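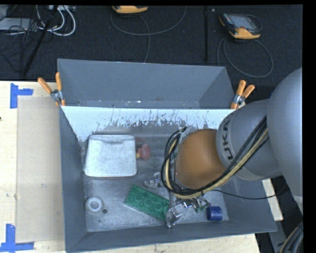

Notas para la charla: el cajón de las cosas sueltas

(Arrancar sin saludar mucho, que vamos después del café y la gente todavía está entrando.)

Hola, buenas. Vengo a hablar de cajones. De cajones, cajas, cubos y de todo recipiente sin tapa donde uno va echando cosas «de momento». El que se ve en pantalla es de metal, gris, hondo, está encima de una superficie de madera clara y tiene el fondo bastante rozado. Me encanta ese fondo, porque un recipiente rozado es un recipiente que se usa.

(Preguntar: ¿quién tiene uno así en casa? Esperar a las manos. Si nadie levanta la mano, levantarla yo.)

Fijaos sobre todo en lo que hay dentro. Un bote o recipiente metálico plateado, con las esquinas redondeadas, y pegadito a él una cosa pequeña con la cabeza roja y la punta amarillenta. También hay un bloque verde. ¿Qué tienen que ver entre sí? Pues yo no sabría decirlo, y de eso va esta charla: de lo que acaba junto sin haberlo decidido.

Primera parte. Por qué hondo

Cuando montamos el taller de orden en Hollis, allá por julio, yo defendía los cajones bajitos. Decía que si lo ves todo, lo encuentras todo. Y me equivoqué bastante, la verdad. En los bajitos la gente apilaba, se caían las cosas por los lados y a la semana ya había una segunda caja al lado de la primera. Con los hondos se aguanta más. El problema viene luego, claro, que lo pequeño se va al fondo y hay que meter el brazo hasta el codo.

(Contar lo del sacacorchos. Corto, que me enrollo.)

Mi regla ahora es una sola capa. Hondo, sí, pero con una capa de cosas en el suelo y nada encima. Las paredes altas sirven para que no salga nada rodando, y ya está. En cuanto empiezas la segunda capa, toca vaciar.

Segunda parte. El vaciado

Esto lo hicimos en Dondon con unas 2000 piezas (¡dos mil!, decirlo despacio) que llevaban años en cajas de fruta. El inventario final dio 1506, y el resto eran trozos de otras piezas o directamente basura. Cosas que aprendí allí:

Se saca una cosa cada vez. Volcar el cajón da mucho gusto, lo sé, yo soy de volcar, pero luego tienes el mismo montón en un sitio peor.

Lo grande primero. Si tenéis un recipiente metálico y una cosita roja al lado, sacad antes el recipiente y dejad lo pequeño para cuando haya sitio alrededor.

Lo que queda contra la pared se resiste siempre. Se empuja un poco hacia el centro y luego se coge.

(Aquí suelen preguntar por las etiquetas. Decir que sí a las etiquetas, pero al final, cuando ya se sabe qué hay.)

Tercera parte. Adónde va cada cosa

Trabajo con 4 destinos: se queda, se va, se arregla y no sé. El «no sé» tiene mala fama y a mí me parece imprescindible, siempre que sea una caja pequeña. En Fondance lo hicimos con 3, sin el «no sé», y la gente se atascaba con cualquier tontería, un tapón, una pieza de plástico, media hora mirando un tapón. Pusimos la cuarta caja después de comer y la tarde fue otra cosa.

El metal y lo blando, por separado si se puede. El metal raya, y se raya él también. En un cajón metálico me da bastante igual, pero si el vuestro es de madera buena poned un trapo debajo, o un corcho, lo que tengáis.

(Si voy bien de tiempo, la ficha de Lasusus, que la tengo impresa en la carpeta azul. Si voy mal, saltar a las preguntas y dejar las fichas en la mesa de la entrada.)

Para el rato práctico: cada grupo coge un cajón, saca las cosas de una en una y las va repartiendo. Sin prisa, que tenemos la sala hasta la una. Y por favor, ¡no volquéis!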